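Trondau Front Table: Setting Up a Shared Message Desk
Student project report
Antigoni Politis, Harish Gowda and Etenesh Alemneh
Supervisor: Jayanthi Raju

1. Background

The Trondau work room is a long room with brick walls, shared by student groups and the support staff. It has one landline. When we started, the phone lived on a filing cabinet behind the door, and people answered it standing up, with nowhere to write. Messages went onto whatever paper was close by and a good many were lost.

Our project was to give the phone a proper place and to see whether messages reached the right person more often. Venkatesh Panicker, who manages the room, agreed to let us rearrange the furniture as long as the desks stayed where they were.

2. The table

We had the choice of two tables. The first was a round one from the lunch area, which wobbled. The second was a plain white rectangular table that had been used for sorting mail. We took the second and put it against the brick wall, beside the desk area, so that someone in an office chair could turn and pick up the phone without getting up.

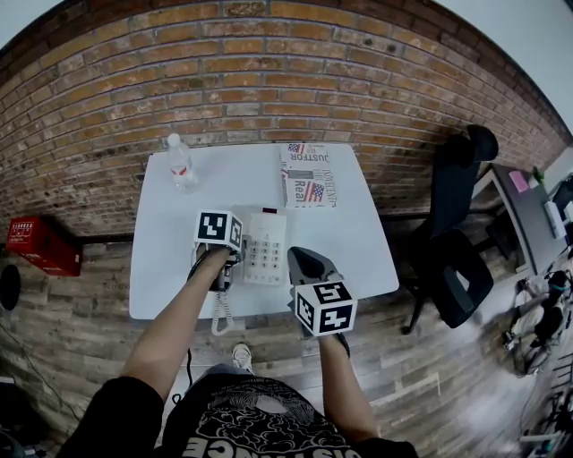 Page last changed: 4/21/21

The phone is a white corded model with grey keypad buttons. We placed it near the middle of the table. Our first plan had it at the back against the wall, but shorter users had to lean across to reach the handset, and the cord dragged over anything left in front. With the phone further forward, the coiled cord can hang past the front edge while someone is talking.

We did not make a rule about other items. A water bottle and a folded newspaper at the back of the table are typical of what gets left there, and they don't interfere with calls. Cups without lids were a different matter and we asked people to keep them on the desks.

3. Method

We kept a call log for the whole trial, which began in October. Each entry had the time, who the call was for, and whether the message was passed on the same day. The log sheets were printed with the Pisharody form template and later typed into a spreadsheet. In total we logged 1,156 calls. Of these, 158 were for someone who was out of the room, and those are the ones we looked at closely.

4. What we noticed

Most people took to the new spot quickly. The main complaint was noise. The wall is bare brick below and smooth white plaster above, and voices carry along it, so a call at the table can be heard from the far desks. We tried turning the ringer down, which helped with the ringing but did nothing for the talking.

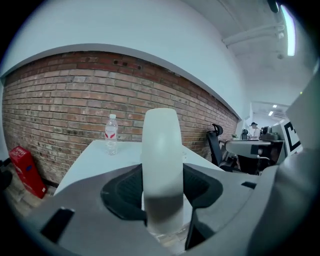 Would a cordless phone have been simpler?
It would have solved the reach problem, but handsets tend to wander off in a shared room, and we wanted the phone and the message sheets to stay together.

Light was better than we expected. There is a long fluorescent fitting on the ceiling, and users told us they could read their own writing at the table in the late afternoon, when the old spot behind the door was dim.

The office chairs worked well enough. Two people asked for a stool at the table itself, but we left it out to keep the floor clear for anyone walking past.

5. Limits

We have no log from before the move, so we can't give a figure for the improvement. Staff told us fewer messages went missing, but that is their impression. Entries were also thinner in busy weeks – people answered the phone and forgot the sheet.

6. Next steps

Jayanthi suggested a small felt panel on the wall behind the phone to soften the sound. Harish has measured the space and will ask for a price. The log sheets will stay in use until the end of term, and Etenesh will hand the spreadsheet to Venkatesh after that.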